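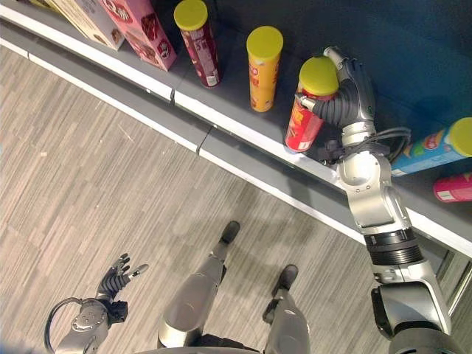 Main droite sur le tube rouge, main gauche en attente. Budget en cours.

1/ On me demande de chiffrer un humanoïde pour la mise en rayon. J'ai un tableur, deux devis et de moins en moins d'amis à la compta.

2/ Devis Hirose : le robot, deux mains, un chargeur. Les doigts de rechange sont sur une autre ligne. Je n'avais encore jamais amorti des doigts.

3/ Devis Elberg : location sur 5 mois, maintenance comprise, sauf « usure des extrémités ». Relire le tweet précédent.

4/ Le poste que tout le monde oublie, c'est l'intégration. Stomau annonce 192 heures. J'ai demandé pourquoi pas 200, on m'a répondu que c'était calculé au plus juste. Le devis ne dit pas au plus juste pour qui.

5/ Côté produits, les tubes de chips sont un bon sujet de test : debout, couchés, couvercle en plastique, et ça roule si on les vexe. Les boîtes en carton ont leur propre ligne, parce qu'on n'écrase pas un gâteau au chocolat sur le budget des chips.

6/ Minoru Ichikawa, côté magasin, veut savoir combien de rayons on équipe la première année. Un. Il a demandé la deuxième année. Un, mais mieux.

7/ Ce que je mets dans la demande : location d'abord, achat à rediscuter en mai, un jeu de doigts d'avance, et une formation pour 5 personnes — Surnine facture la sixième au prix d'un petit scooter.

8/ Ce que je ne mets pas : le retour sur investissement. La case existe, elle est obligatoire, j'y ai écrit « voir annexe ». Je cherche encore l'annexe.

9/ Dossier à rendre le 22 novembre. Si quelqu'un a déjà fait assurer un humanoïde en surface de vente, mes messages privés sont ouverts. Mon assureur, lui, ne répond plus.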